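Coffee rings on the dining table, am I allowed to give up

neusa_fagundes
Bought a blond wood dining table secondhand in June. The seller swore it was "basically bulletproof." It now has 7 white rings on it, and I live alone with one mug. I have tried mayonnaise, which a website told me to do, and now I have a table that smells like a deli. What next?

plankton31
Mayo works, but you have to leave it overnight. You wiped it off after ten minutes, didn't you.

neusa_fagundes
Twenty. I was hungry.

Cordero_Hank
Please stop feeding the furniture. White rings mean moisture in the finish. Iron on low, no steam, a cotton T-shirt in between, a few seconds at a time. Lift and look. I did my mother's sideboard that way and she still found something else to complain about.

mirison
Strong disagree on the iron. If it turns out to be veneer you can soften the glue and then you own a bubble. Ask me how I know – or don't, my husband tells it at every party. I'd start with a dab of petroleum jelly and patience.

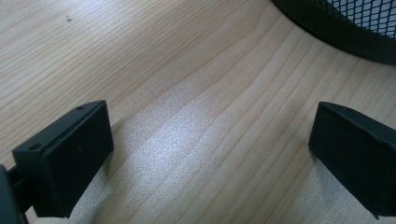 The other thing is to figure out what finish is on there before anybody plugs anything in. Rub a little denatured alcohol somewhere hidden, like under the edge. If it gets tacky it's probably shellac. If nothing happens it's likely poly or some factory coating, and the rings may be there for the long haul.

Cordero_Hank
A few seconds of low heat is not going to lift veneer. You left yours on to answer the door.

mirison
It was a long conversation.

trametti_fan
Got a quote to have mine refinished: $371, and I paid less than that for the table. Bought a tablecloth. Have not seen the rings in 2 years and consider them cured.

neusa_fagundes
Alcohol test did nothing, so I guess factory coating. Tried the jelly on the worst one and it's up to half gone, depending on how much I want it to be. Leaving it on again tonight.

wosar
Have you considered a coaster

neusa_fagundes
I own six. They're in a drawer so they don't get stained.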